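検索 サイト内を検索 キーワードを入力 検索する
印刷する | この記事をメールで送る

Sarnero 掛物目録データ README

古い売立目録や画商の在庫目録から、山水画の項目だけをひたすら手で打ち込んだ表です。全部で4000行あります。もとになった目録は60冊。最初は自分の調べもの用のただの表計算ファイルだったのに、人に見せたら「それ、ください」と言われることが続いて、毎回メールに添付するのが面倒になったので置き場所を作りました。README というほど立派なものじゃなくて、使う前に読んでおいてほしいことのメモです。長いです、すみません!

名前の Sarnero に深い意味はないです。ファイル名がずっと「目録_新_最終_2」だったのを、さすがにまずいと思って付け直しました。

何が入っているか

sarnero_main.csv が本体で、列は七つ。

id … 通し番号。欠番があります。重複を消した跡なので詰めないでください
mokuroku … 目録の略号
midashi … 目録に印刷されている題そのまま
yomi … 読み。自信のないものは末尾に「?」
hyogu … 表具についての記述
iro … 色についての記述
biko … そのほか全部

略号の一覧は mokuroku_list.txt にあります。Kramer 目録(略号 KR)と Draltent 旧在庫目録(略号 DR)が行数の大半を占めていて、残りは薄い冊子ばかり。だから全体の傾向を見たいときは、KR と DR を抜いた集計も一度やってみてほしいです。けっこう景色が変わります。

midashi は旧字のまま打っています。「溪山」と「渓山」を勝手にそろえたりはしていません。検索するときは両方で引いてください。そろえた版が欲しいという声もあって、normalize.tsv という対応表だけは置いてありますが、これは途中までです。「峯」と「峰」で力尽きました。

打ち込みのきまり

目録に書いてあることだけを打つ、が基本です。写真図版が付いている項目でも、図版を見て気づいたことは書き足していません。やり始めると、見た人の目で表が染まってしまうので……。とはいえ初期の KR には、わたしがつい書き足した備考が残っています。角括弧でくくってあるのがそれです。

判読できない字は「■」。一字につき一つ。何字あるのかもわからないときは「■…」としました。虫食いなのか印刷のつぶれなのかは区別していません。区別しようとした時期もあったんですが、Leanne Haworth さんに「複写から打ってるんだから区別できるわけないでしょう」と言われて、それはそうだなと。

作者名の列がないのはわざとです。目録の作者名は「伝」「筆」「款」「派」の使い分けが冊子ごとにばらばらで、一列に押し込むと全部が確定みたいな顔をしてしまうんですよね。作者名は midashi か biko の中に印刷どおり入っています。

値段も入れていません。手書きの書き込みで値が付いている冊子もあるけれど、誰がいつ書いたのかわからないので見送りました。

スキャンについて

目録のスキャン画像は配りません。Eneck 文庫の複写規則でだめなものがあるし、わたしが借りて撮った分は画質がひどいです。一番ひどい冊子は100dpi で、自分でもよく読んだなと思います。DR の後半に「■」が多いのはそのせい。いつか撮り直したいです。

だめなところ、わかっている間違い

・yomi は信用しすぎないでください。「青緑」を「せいりょく」とした行と「あおみどり」とした行が混ざっています。前者に直している途中です。

・「双幅」「対幅」の数え方が冊子で違います。二本で一行の目録と、一本ずつ二行の目録があって、表でもそのままです。本数を数えたい人は biko の「対」を見て自分で調整してください。ここを見落として集計した人をふたり知っています(ひとりはわたし)。

・KR の途中で id と目録の項目番号が一つずつずれている区間があります。Declan Nuttall さんが見つけてくれました。一月の更新で直したつもりでしたが、まだ端のほうが怪しいです。

・「山水」の範囲がゆるいです。楼閣の絵、漁師の絵、ほとんど松しか描いてなさそうな題も、目録の分類が山水なら入れました。逆に花鳥の部に紛れている山水は拾えていません。

・hyogu の列は空欄がとても多いです。空欄は「記述なし」で、「表具なし」ではありません。まくりの場合は「まくり」と書いてあります。

色のことば(iro 列)

いちばん質問が多い列なので少し長めに。目録の人たちの色のことばは、今の色見本には載せられません。「淡彩」と書いてあっても冊子によって濃さの基準が違うし、「時代色」なんて、要するに茶色くなってますという意味で使っている冊子と、ほめことばで使っている冊子があります。

紙や裂の地の色は「生成」「白茶」「古色」あたりに集中していて、この三つの境目はわたしにもわかりません。「生成」はやや黄みのある白、「白茶」はそれより茶に寄ったもの、と思って読んでいますが、DR では逆に見える行もあります。境目で迷ったら三つをまとめて扱うほうが安全だと思います。

絵のほうは「淡彩」「設色」「青緑」が多くて、赤が入ると「朱点」とか「紅葉」とか、急に具体的になるのがおもしろいところ。わたしの感覚で言うと、下の一枚目みたいにクリームと茶のくすんだ地に緑と赤が入った山水は「淡彩」に入れたくなります。二枚目の細長いのは、わたしなら「生成」。異論は歓迎です。

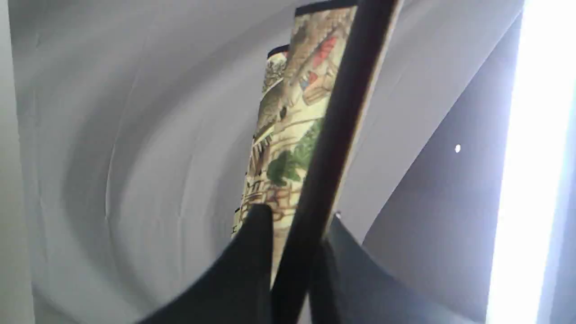
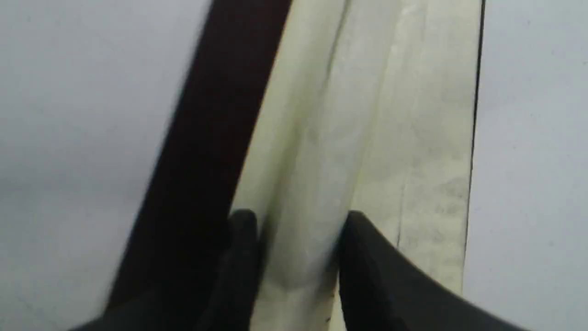
使い方とお願い

文字コードは UTF-8、区切りはカンマ。midashi の中に読点はあってもカンマはないので、たいていのソフトでそのまま開けるはずです。表計算ソフトで開くと id の頭のゼロが消えることがあるので、文字列として読み込んでください。

使うのは自由です。論文でも授業でもブログでも。どこかに「Sarnero 掛物目録データ」と書いてもらえたらうれしいです。直した版を配るときは、どこを直したかも一緒に書いてください。

間違いを見つけたら、id と、できれば目録の頁を添えてメールをください。返事は遅いです。目録の現物を持っている方、とくに DR の後半をお持ちの方がいたら、ぜひぜひご連絡を!

次にやること

・yomi の「?」を減らす
・normalize.tsv の続き(「峯」から先)
・KR のずれの残り
・花鳥の部に紛れた山水を拾う(いつになるやら)

印刷する | この記事をメールで送る
お問い合わせ | © Sarnero 掛物目録データ | ページの先頭へ戻る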